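Tavstead Studio, Production Room Working Group
Minutes of the October meeting

Present: Didier Aubert (chair), Libor Pešek, Otakar Skála, Vlasta Bednárik (minutes)
Apologies: Rostislav Havlíček

The meeting opened at 9:15.

1. Minutes of the previous meeting
Accepted with one correction. Under item 3, the rail height should read 920 mm above the table top.

2. Curtain enclosure
L. Pešek reported on the black fabric now hung on three sides of the enclosure. It is fastened to the rail along the top edge with small black binder clips. The fabric shows wrinkles and fold lines, mainly on the right side. O. Skála asked whether the panels could be steamed in place. L. Pešek said the rail would have to be protected first and that he would prefer to take the panels down one at a time.

V. Bednárik noted that the copper-colored clips on the left panel reflect light and do not match the rest. The group agreed to replace them with black ones from the Rokside order. 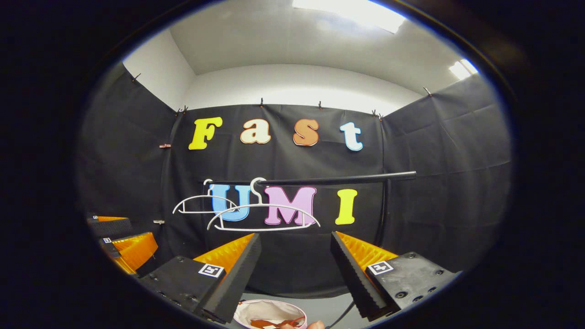
The quote from Bostetti for a heavier fabric was discussed. The cloth is 300 g per square meter and comes hemmed on all edges. D. Aubert considered the price acceptable if the supplier includes a test piece. Decision deferred until the test piece has been checked under the room lights.

3. Foam letters
The large foam letters are mounted on the curtain in two rows. O. Skála has tried three methods of fixing on offcuts: double-sided tape, pins from behind, and hook strips. Tape lost grip on the fabric overnight. Pins held but pulled the cloth forward at the fixing point. Hook strips gave the flattest result, but the cloth needs a matching strip sewn on.

Agreed: hook strips for any new panel. The present letters stay as they are until the fabric decision is made. Row spacing is to be marked on the back of the cloth in chalk before anything is removed.

4. Containers and small items
V. Bednárik asked that the round, shallow container with the pale interior be kept with the table items and not returned to the general shelf. Agreed. The storage list will be amended.

Niskanen can supply lidded boxes up to 35 liters. L. Pešek will check whether that size fits under the table.

5. Actions
Pešek: take down and steam panels, right side first. Check box size.
Skála: request test piece from Bostetti. Order hook strip.
Bednárik: amend storage list. Add black clips to the Rokside order.
Havlíček: confirm load limit of the rail for the heavier fabric.

6. Any other business
O. Skála will be away for part of next month. Fabric questions go to L. Pešek during that time.

The meeting closed at 10:05. Next meeting in room 4, time to be circulated.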